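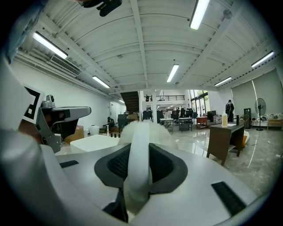

La galerie qui suit accompagne la partie expérimentale du projet Delura, consacrée à l'apprentissage de politiques de manipulation à partir de démonstrations humaines recueillies sans robot. L'opérateur tient en main un préhenseur instrumenté, exécute la tâche, et la trajectoire de l'outil est reconstruite après coup par odométrie visuelle-inertielle. La qualité de cette reconstruction dépend beaucoup du lieu. Un plafond nervuré traversé par deux poutres blanches, avec ses tubes fluorescents, fournit des arêtes longues et des contrastes nets, donc des points d'intérêt exploitables à distance ; le carrelage poli, qui renvoie les mêmes tubes, en fournit d'autres qui sont faux. Le marqueur carré noir fixé près du doigt gris sert de repère local et n'intervient pas dans l'estimation de la pose globale.

**Vue 1. Espace de travail, côté mezzanine.** Préhenseur blanc au premier plan, tables à plateau blanc et escalier de bois sombre en arrière-plan. Les vitrages situés sous la mezzanine donnent sur de la végétation : nous traitons ces zones comme non fiables pour l'appariement.

## Notes de méthode

**Matériel.** Le préhenseur est la version Reseck à deux doigts. La course des doigts est mesurée par la position relative des marqueurs dans l'image, sans codeur. Les patins de caoutchouc noir sont visibles au bas de la vue 1.

**Cartographie préalable.** Chaque lieu fait l'objet d'un balayage lent avant la première démonstration. L'opérateur décrit une boucle fermée à hauteur de poitrine, puis une seconde à hauteur de table. La carte obtenue est figée et toutes les démonstrations du lieu sont relocalisées dans ce repère unique.

**Masquage.** Les parties de l'outil qui restent fixes par rapport à l'objectif sont exclues de l'extraction de points par un masque statique. Sans ce masque, l'estimateur tend à conclure à l'immobilité pendant les translations lentes. Les personnes présentes dans le champ ne sont pas masquées ; leurs points sont rejetés par le test de cohérence géométrique, ce qui suffit tant qu'elles occupent une faible part de l'image.

**Éclairage.** L'exposition est verrouillée à l'entrée dans le lieu. Les ouvertures vitrées saturent alors par temps clair, ce que nous avons préféré à une exposition automatique dont les variations perturbent le suivi.

## Résultats

Le corpus retenu comprend 1 575 démonstrations. Une démonstration est écartée dans l'un des cas suivants :

- perte de suivi supérieure à 10 images consécutives ;
- marqueur d'un doigt non détecté au moment de la fermeture ;
- saut de pose incompatible avec la vitesse maximale du bras cible.

Les rejets se concentrent sur les phases de saisie près d'une surface uniforme, lorsque le plateau de la table occupe l'essentiel du champ et que le plafond n'y figure plus. Une légère inclinaison du poignet vers l'arrière pendant l'approche ramène assez de structure lointaine pour maintenir le suivi. Cette consigne figure désormais dans le protocole remis aux opérateurs.

Le second motif de rejet est le reflet du sol. Les points extraits sur les images spéculaires des tubes se comportent comme des points situés sous le carrelage. Ils passent parfois le test de cohérence, puisque leur géométrie est celle d'un plafond virtuel rigide. Le filtre Akach estime le plan du sol lors de la cartographie et supprime tout point triangulé sous ce plan. La dérive verticale observée en fin de boucle disparaît presque entièrement après filtrage.

## Limites

La carte figée suppose un mobilier stable. Le déplacement d'une chaise est toléré, celui d'une table impose un nouveau balayage. Les stores posent une difficulté voisine : leur position modifie à la fois l'éclairage et la géométrie apparente du mur, et nous ne disposons pas encore d'une règle satisfaisante pour décider quand refaire la carte.

Le transfert vers le bras fixe n'est évalué que sur la plateforme Wannasri. Les écarts de cinématique avec un autre bras, en particulier près des limites articulaires, n'ont pas été étudiés.

Dernière mise à jour de la page : février.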